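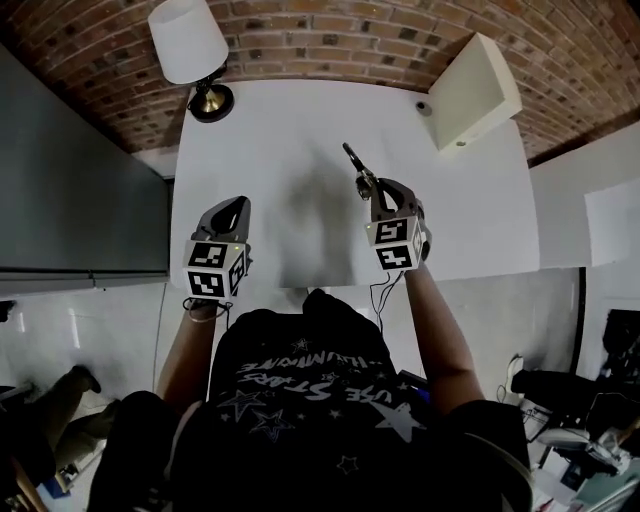 Clubs Players Competitions Grounds Seasons Index

Football > Italy > Amateur and regional clubs > Novard

Novard is an Italian football club based in the hill town of the same name. It plays in the regional leagues and has spent most of its existence at the sixth and seventh levels of the national pyramid. Home matches are played at the Campo Bortolotti, on the eastern side of the town. The club colours are green and white, and the usual nickname is the Millers, after the flour mill that stood beside the first pitch.

History

Organised football was played in the town before the war, but no club lasted for more than a few seasons. The present one was formed by the merger of two parish sides, each of which had struggled to raise a full team for away matches. The merged club took the town's name and entered the lowest provincial division. It kept the green shirts of one side and the white shorts of the other.

The first promotion came in the club's fourth season. Two more followed, and by the end of its second decade Novard had reached the top regional division, where it finished fifth at the first attempt. A spell of relegations and returns came next. The club's supporters generally regard the 2000 promotion as its best achievement, as it was won with a squad made up almost entirely of players from the youth teams. Novard lost only twice in the league that season, both times away from home, and took the title with two matches to spare.

Money problems led to a sharp decline a few years later. The main sponsor, a maker of heating parts called Jaslow, ended its support, and most of the first team left in one summer. Novard was relegated twice in a row and came close to withdrawing from the league before a group of local businesses agreed to share the running costs. It has since returned to the sixth level.

Ground

The Campo Bortolotti has one covered stand with 200 seats. The rest of the ground is made up of open terracing along the far touchline and a grass bank behind the northern goal. Total capacity is given as 926. The pitch is natural grass and drains poorly at the southern end, and winter matches are sometimes moved to the municipal ground in Trorine.

Floodlights were fitted in the club's third decade and replaced once. The dressing rooms are underneath the stand. A smaller training pitch with an artificial surface lies behind the car park and is used by the youth teams on most evenings.

Rivalry with Trorine

The main rival is Trorine, from the neighbouring valley. The two towns are joined by a single road over a low pass, and the fixture is known locally as the pass derby. It is usually the best attended match of the season at either ground. Trorine have won more of the league meetings, while Novard have the better record in the regional cup. The sides have often been in different divisions, and there have been long gaps when the derby was played only as a pre-season friendly.

Youth teams

Novard runs youth sides from under-nines upwards, with 197 registered players across all age groups. A girls' section was added later and shares the artificial pitch. Several former youth players have gone on to professional clubs in the third tier, though none has yet appeared in Serie A. An under-fifteens tournament is held at the ground each April and draws visiting teams from the surrounding provinces.

Colours and badge

The home kit is a green shirt with white shorts and green socks. Away shirts have been white, yellow and, for one season, dark red. The badge shows a millwheel above three wavy lines, which stand for the river. An earlier version carried the full name of the club in a ring around the edge. It was simplified when the lettering proved hard to read on shirts.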